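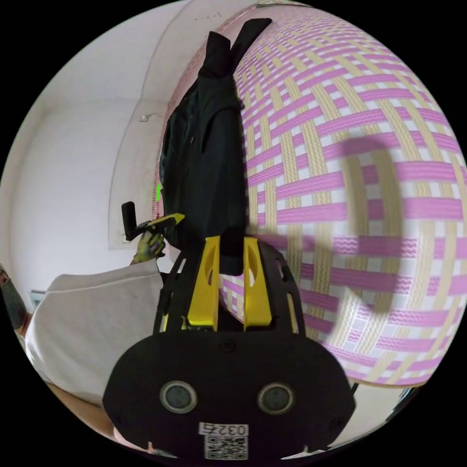 Soft, floppy stuff is where I learn the most about a hand-held gripper, so that's how I try out every new pair before I log a single real run. My routine takes an evening and you don't need much for it.

Start with the fingers. Put the same kind on both grippers, even if you're itching to compare two sorts at once. I mixed them last September and ended up with 32 runs I couldn't make sense of. Close each one slowly on a sheet of paper and tug. If the paper slides, the tips aren't meeting flat, so loosen the screws and set them again.

Next, check the camera view. Ours are wide fisheye lenses, and what you want is both fingertips well inside the circle, with plenty of room above them for whatever you're grabbing. Write down the number on the housing label before you go on (I forget this constantly!).

Now pick a dark piece of clothing and hold it up against something bright and patterned. Black cloth on a black bench is miserable to sort through later. Take one edge with the first gripper, bring the second in from the side, and pull gently until the cloth goes tight – then let go with one hand only.

I do 70 grabs per finger type. On the Gateck fingers I got 3 slips, all on a thick hem. Aslak Ekström over in Andlow did 118 with the softer Flanstead set and liked them better for thin cotton. I still find them too squishy for zippers.

Wipe the fingertips between sets, and swap hands halfway through.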